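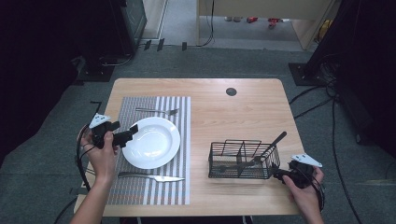

Page 4 of 13

# Predictive text keeps changing surnames in my emails – can I turn off just that part?

I use Plotance Mail on a laptop and on my phone. Since the update in November it finishes words for me as I type, and I don't mind that for ordinary words. The trouble is names. I write to a man called Cloutier most weeks and it has twice gone out as "Clothier". Another contact, Zorano, becomes "Soprano" if I press the space bar too quickly.

I have gone through Settings > Writing and can only find one switch, which turns the whole thing off. I would like to keep the suggestions and stop it replacing what I have already typed. Both people are in my address book, so I would have thought it knew how to spell them.

Laptop is on the desktop app, not the browser. Phone is Android.

*Asked by clestmont_user · viewed 1410 times*

## 3 answers

**Murray Ouellet** · accepted

There are two features and they are in different menus. The grey text that appears ahead of the cursor is Suggestions. The one that alters a word after you press space is Correct As You Type, and you want that one off.

On the laptop:

1. Open Settings, then Keyboard and Language. It isn't under Writing.
2. Untick "Correct as you type".
3. Leave "Show suggestions" ticked.
4. Close the app fully and open it again. The setting doesn't take effect until you do.

On the phone it is probably your keyboard doing it and not the mail app at all. Go to the phone's own settings, find the on-screen keyboard you use and look for Text correction. Switch off auto-correction there and keep the suggestion strip.

As for the address book, the desktop app only reads names from the contacts folder called Personal. If yours were imported they will be in a folder called Imported and it ignores them. You can drag them across. I moved roughly 300 of mine and it took a minute or two to catch up.

> **Comment from clestmont_user:** Thanks, that was it on the laptop. All my contacts were in Imported. Still have to do the phone.

**tandem_p**

Just add the names to the dictionary. Right click the word, Add to Dictionary. Works for me.

> **Comment from Murray Ouellet:** That works for a couple of names, but the dictionary doesn't sync, so you have to do it again on each device.

**greyfell**

I gave up and turned the lot off. It kept putting "Kind regards" on the end of messages to my sister. Typing is slower now but I read things through before I send them.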